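Read the new draft of the Skaltness code for benchtop robot testing over lunch. 34 pages. I have gripes. (1/7)

Section 6 says a policy can be "provisionally cleared" on simulated trials alone if it gets through 965 of them. Why 965? I asked. Rhys Hoani, who's on the working group, said it was carried over from the last draft. Okay, and the draft before that? (2/7)

The rule counts trials. It says next to nothing about how different they have to be. Run one table, one floor and one lamp 965 times and you've tidily met the standard. (3/7)

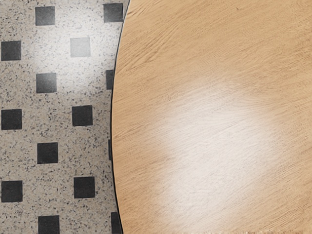
Glare is my pet example. A bright patch on a pale tabletop washes out the grain, and a vision system can get very odd about that. The code gives lighting one line: "should be varied where practicable". Practicable for who? (4/7)

Pollero put out a summary bragging about 2,768 clean runs. Good on them. I went looking for the list of scene settings and couldn't find one. Coralie Prendergast emailed to ask for it in October and is still waiting. (5/7)

What I'd want in there: publish your scene settings, report failures by lighting and surface, and keep a set of scenes the developer hasn't seen. Dull stuff. Food labelling manages it. (6/7)

Comments go to Dilwyn Jarman at Skaltness. Mine's in. I'm not holding my breath, but if "where practicable" makes it to the final version I'll be back here whingeing about it. (7/7)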